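Nesrin Canpolat
A few posts on renting out a desk by the day, as I've now done it for a year in Grasside and people keep asking how the money works. 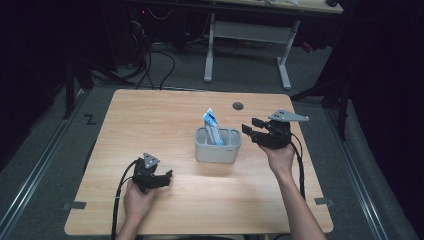
First, the numbers. I took in $2622 over the year. After the insurance top-up, internet and cleaning I kept $855. Anyone telling you it covers the mortgage has a different mortgage.

I charge a flat day rate with a $100 deposit. I tried hourly in the first month and spent more time fixing invoices than I earned.

Call your insurer before you list anything. Mine wanted a letter saying what kind of work people would be doing. It took three phone calls and the premium went up by $100.

Bookings go through Holmgren. I was on Cirnau before that – fine to use, but payouts took two weeks and I got tired of chasing them.

Tuesday is always the busiest day. Fridays I've stopped listing. In February I had four bookings for the whole month, so don't budget on your best month.

House rules fit on one page. Shoes off on the carpet, phone calls with the door shut, take your lunch scraps with you. The long version I wrote at first went unread.

Spend on the chair. I bought a cheap one and replaced it by winter. The second one cost three times as much and I've had no complaints about it.

Check with your council or strata as well. Mine didn't mind as long as there was no signage and no more than two visitors a day. My neighbour's building said no outright.

Someone asked about tax. I declare all of it and claim a share of the power bill. Keep the receipts – I use a shoebox and a spreadsheet.

Will I keep going? Yes, until the lease is up. I'll post the cleaning checklist tomorrow.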